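Frequently Asked Questions
The Vakcombe Archive of Television and Popular Science Fiction

General

What is the Vakcombe Archive?
The Archive collects, preserves and lends material relating to television science fiction and its makers. Holdings include scripts, production correspondence, broadcast recordings, fan publications and a small number of props. It is supported by the Lombardi Fund and by reader subscriptions.

Who may use the reading room?
Any person aged 16 or over may apply for a reader's card. Applicants under 18 need the written consent of a parent or guardian. A card is valid for two years and may be renewed in person or by mail.

Is there a charge?
Use of the reading room is free. Fees apply to copying, to licensing and to the screening room, which must be reserved at least five working days ahead.

Collections

What is the Grusorura collection?
Grusorura was a weekly science fiction serial that ran for 26 episodes. The Archive holds the shooting scripts for the full run, together with design sketches, call sheets and letters from viewers. Nine episodes survive only as sound recordings. These may be heard in the reading room but may not be copied.

Are the missing episodes likely to be found?
The Archive cannot predict this. Broadcasters of the period often reused tape, and no complete record was kept of prints sent to overseas stations. Anyone who believes that he or she holds a print is asked to write to the Archive before attempting to play it. Old film can be damaged beyond repair by an ordinary projector.

Can the Archive value my memorabilia?
No. Staff may help to identify an item and suggest a likely date, but they do not give valuations or certificates of authenticity.

Do you accept donations?
Yes, subject to review. Please send a list of the items first. Material that arrives without prior agreement may be returned at the sender's expense. The Archive does not normally accept mass-produced toys, trading cards or recordings made at home, except where the home recording is of a program believed to be lost.

Research and Copying

May I photograph documents?
Readers may photograph most paper items for private study, without flash. Personal letters written by living persons are excluded. Tripods and hand-held scanners are not permitted at the desks.

How long does a research request take?
Written requests are answered in the order received, usually in around 5 weeks. Requests made in April take longer, as the reading room is closed that month for stocktaking.

May I quote from an unpublished script?
Quotation requires the consent of the rights holder, who in most cases is not the Archive. Staff will supply a last known address where one is on file. The reader remains responsible for obtaining consent.

Digital Access

What is Cendiseck?
Cendiseck is the online catalog of the Archive. It may be searched from any computer without a reader's card. Scanned pages and sound recordings can be opened only by card holders who have signed in. 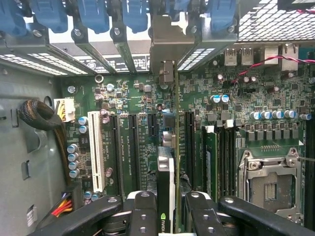
Graphics card inside an open desktop workstation.

Why do some catalog entries have no scan?
Scanning is continuing, and fragile items are left until they have been examined by a conservator. An entry without a scan can still be requested in the reading room by quoting its shelf number.

I have found an error in an entry. How do I report it?
Use the correction form at the foot of the entry. Please cite a source, such as a printed listing or a dated letter. Corrections based on memory alone are kept on file but are not added to the public record.

Can I download recordings?
No. Recordings may be played through the catalog but not saved. Educational institutions that need a copy for classroom use should apply in writing to the licensing desk.

These answers were last revised on 12/01/2019.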